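Filed under: Local Business | Textiles

Govley Mill to Resume Short-Run Garment Printing

Wistcombe, 30 Jun 2018. Bimetti will reopen its garment printing line at Govley Mill in October. The line will accept orders of up to 300 pieces. 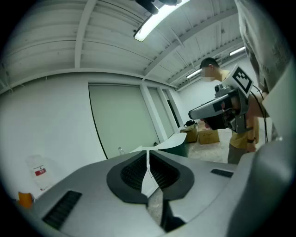
Minimum orders are set at 13 pieces per design. Both full-color and single-color work will be offered. Faint markings on light gray fabric, as on the sleeve at upper right, can be specified as a low-contrast print. Samples take five working days.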